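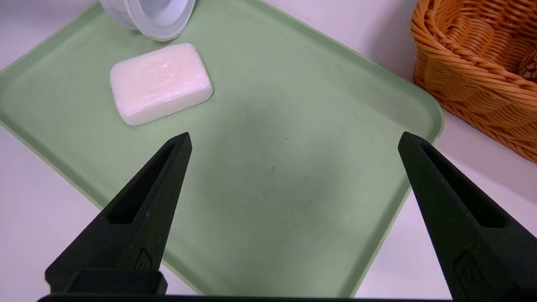

I went through three soap dishes in two years before I gave up on soap dishes altogether and bought a tray. A big one. It's the Nakberg tray in the color they call Sage, and it cost me $6 in the clearance bin at Dunstan, which is our local home store and the source of most of my bad decisions. This was a good one. I had gone in for shower curtain rings and came out with the tray under my arm and no rings. The green is very pale, more gray than minty, and a plain white bar of soap looks really nice on it, sort of like something from a much fancier bathroom than mine. It also has a raised rim and rounded corners, and I'll get to why I care so much about those.

First, some background on how I use it. We're a bar soap house and have been for ages. I have one bathroom sink with a decent stretch of counter next to it, and the counter is that old speckled kind that hangs on to every ring and drip. Before the tray I would lift up the soap dish once a week and find a gluey little puddle under it, every single time. I tried the ceramic dish with ridges (the ridges fill up). I tried the slatted wooden one (went black in August, when the bathroom never really dries out). I tried one of those suction things on the wall and it fell into the sink at 3 in the morning and scared me half to death.

So, the tray! It's plastic and smooth, no pattern, no ridges, no drain holes. I know people will say a soap holder without drainage is a terrible idea, and if you only have room for something the size of the bar itself, I'd agree with you. But a large flat tray works differently. The water spreads out instead of sitting in a pool right under the soap, and in my bathroom it's mostly gone by lunch. I also move the bar over a few inches whenever I think of it, so it gets a dry spot to sit on. That's my whole system. The bottom of the bar still gets a little soft if three people have washed their hands one after another, but I'm not scraping goo out of grooves with a toothpick anymore.

About the rim. It comes up enough to stop a spill and not so much that you bang your knuckles reaching for the soap, which I used to do constantly with the deep ceramic dish. I knocked over a full cup of water while testing this (okay, I knocked it over while looking for my glasses, but it counts) and most of it stayed in the tray. Then of course I had to carry a tray of water to the tub, and I can report that it flexes a bit in the middle when you pick it up by the ends. Use both hands and go slowly.

The rounded corners are my favorite part and I realize how that sounds. Square corners collect gunk! Every square-cornered tray I've owned had a gray line in the corners that wouldn't come out without a brush. With this one I run a wet washcloth once around the edge and it's done.

Now for the complaints. The color shows everything. Smudges, specks, lint off the towels, whatever that dust is that bathrooms make. I wipe it and by the evening it has faint marks again, and the paler the soap film, the harder it is to tell if I've cleaned it or not. You notice it most in the morning with the light coming in sideways. If that kind of thing makes you crazy, get a darker one. Dunstan had a navy and a sort of brick color too, at the regular price.

It also slides. The underside is as smooth as the top, so on a wet counter it goes for a ride if you bump it. I stuck little clear rubber bumpers on the bottom, the kind for cabinet doors, and that took care of it. I really think they should come with the tray, though.

And check your space before you buy. I eyeballed it in the store and got lucky. It fits between my faucet and the wall with just enough room left for the toothbrush cup, and if my counter were any smaller it would be living in the kitchen.

A quick word on the soap, since I've switched brands and it does make a difference. I've been using the white Setia bars, unscented, and they're on the hard side and hold their shape well. Before that I was buying the creamy Jedeck ones, which smell wonderful (almond, I think?) but go mushy on any surface you put them on, this tray included. When I had a Jedeck bar on it, there was a white skid mark every morning where somebody had dragged the soap instead of lifting it. With the Setia I get a faint print at most. If you love a soft, rich bar, you'll probably still want something with slats under it – or at least be ready to rinse the tray more often than I do.

I did go and look at the reviews on the Dunstan site afterward, as one does, and there were 109 of them for this tray. Lots of people use it for serving snacks, which hadn't crossed my mind, and a few use it under houseplants. One person said theirs warped in the dishwasher. Mine has never been in the dishwasher, it gets warm water and a squirt of dish soap, so I can't tell you either way.

Would I pay full price? Yes, I think so, though I'd go for the navy. At clearance price I went back the next week for a second one to put by the laundry sink and they were all gone, so the laundry sink still has the ridged ceramic dish and it's as gross as ever.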